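TICKET 368
Product: Plilik LED nail lamp, used with Tsuji builder gel
Opened by: customer, home salon
Status: pending customer

Issue as reported
Gel staying tacky on both thumbs, lifting at the cuticle by day 3. Other eight nails fine. Customer has done her own nails with this gel since February, no trouble until the new lamp.

Log

9:10 am
Called customer back. Lamp powers on, timer counts down ok, fan ok. No error light. She's curing 60 seconds per coat, all fingers in at once. Asked about thumbs, she lays them on their side. Likely cause but keep going.

9:25 am
Asked for the gel batch. Jar says 87 on the lid sticker, same batch as two other tickets, both closed as user prep. Not calling it a bad batch yet. Jar was stored on a window sill for a while!! Told her to move it. Drawer, closed box, anything dark.

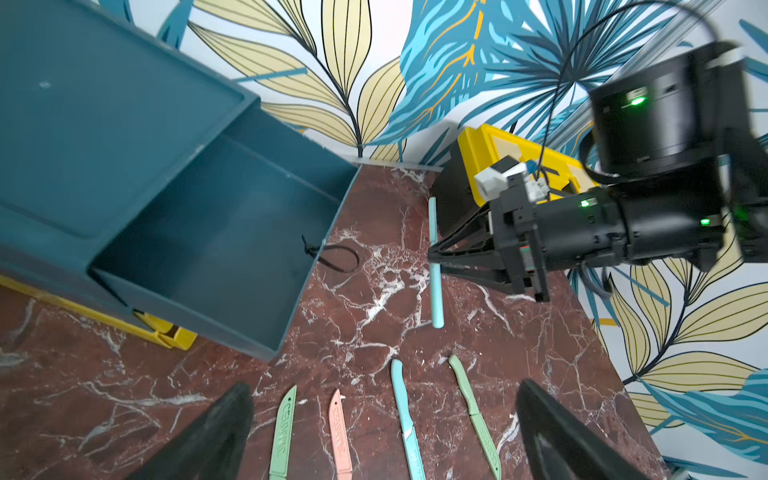 Gel storage: drawer, teal. Keep shut between coats.

9:40 am
Prep steps as she does them: file, wipe, base, color x2, top. No dehydrator. Wipe is regular nail polish remover, the kind with oil in it. Told her to switch to plain alcohol or the Brundov prep wipe if she has any left. She has the Brundov hand cream too and puts it on BEFORE she starts, so thats probably the lifting right there. No cream, no cuticle oil until the top coat is done.

10:05 am
Back to the tacky thumbs. Two separate problems I think:
- lifting = oil on the nail plate
- tacky = thumbs not getting light

Also possible she's seeing the normal sticky layer and not wiping it off. Asked her to wipe a thumb with alcohol and press with an orange stick. It dented. So not just the sticky layer, it's under-cured. Told her to stop wearing it, take off both thumbs, don't pick. Any uncured gel on skin, wipe with alcohol then soap and water. No itching or redness so far, she'll tell us if that changes and stop using gel if it does.

10:20 am
Test plan, customer agreed:
1. Thumbs by themselves, both hands, flat, nail facing up
2. Thin coats. She was doing one thick bead, way too much
3. 60 sec per coat, then another 60 on the builder layer
4. Clean the inside of the lamp, there was dried gel on the base plate
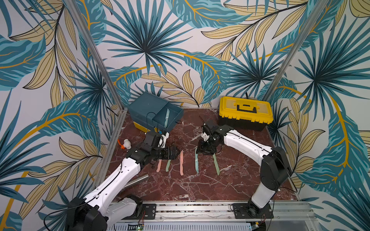
Customer also asked if she can use her old Eltenden lamp instead. Said no for this gel, it's the older UV type and we don't have a cure time for it. She may have mixed up the two power cords, they have the same plug. Asked her to read the label on the one in use. It's the Plilik cord, fine.

11:50 am
Customer emailed. Left thumb redone with the new steps, hard when pressed, no dent. Right thumb still a bit soft on the outer edge. Asked which way the hand was turned, she had it tilted toward the door of the lamp. Redo flat, all the way to the back.

1:15 pm
Second level asked whether lamp should be swapped. Not yet. One thumb cured right so the LEDs in that spot are working. Want to see the right thumb in the left thumb's position first. If it's still soft, check for a dead LED on that side and swap under warranty. Order number ends in 34, warranty is good.

2:30 pm
Sent customer the thin coat instructions and the removal sheet. Removal sheet had the old soak time on it, resent the correct one. Sorry for the double email.

Waiting on: right thumb result, plus how the left one is holding up at day 3. Do not auto close.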